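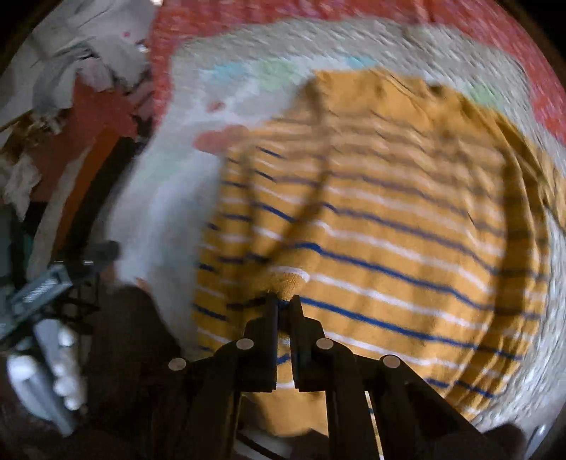 Photo: striped sweater on a white rug

The Loft at Preko

Sleeps 4 — two bedrooms — top floor

The Loft is the newest of our rentals, and we are so pleased with how it came out! You get the whole top floor of the house, with your own entrance up the outside stairs and a little landing that catches the sun until well into the evening. There's room for a couple of chairs out there and a bottle of something from the village shop.

The bigger bedroom looks over the harbor at Dernness and has a queen bed. The second has two singles that can be pushed together (just ask when you book). The ceilings slope, so tall guests tend to pick the front room. The kitchen has a full-size oven, a dishwasher, a proper coffee grinder and more baking pans than anyone needs on vacation, although people do use them.

We're 287 steps from the beach path if you go by the chapel, and a bit more by the road. Fontes, the next bay over, is a lovely walk when the tide is out. Go in the morning — the bakery there sells out of the almond rolls by 9, and they are worth getting up for. The Hoveo ferry leaves from the pier below the house and takes bikes for free.

What's included
Bed linens and towels
Wi-Fi
Parking for one car
Washer and drying rack
Firewood from November through the end of March
Crib and high chair on request

Good to know
Check-in from 4 p.m., check-out by 10 a.m.
Minimum stay is two nights, or six in the summer season
The stairs are steep and there is no elevator
One dog is welcome, two if they are small
No smoking indoors

Evenings get chilly up here even in warm months, so pack a sweater. There are extra blankets in the hall closet, and the wood stove heats the whole place in no time. Winter is my favorite season at the Loft. The bay goes quiet, the storms come in sideways, and you can watch it all from the window seat.

To check open dates, use the booking form or call the house between 9 a.m. and 6 p.m. Stays of a week or more get the last night at half price.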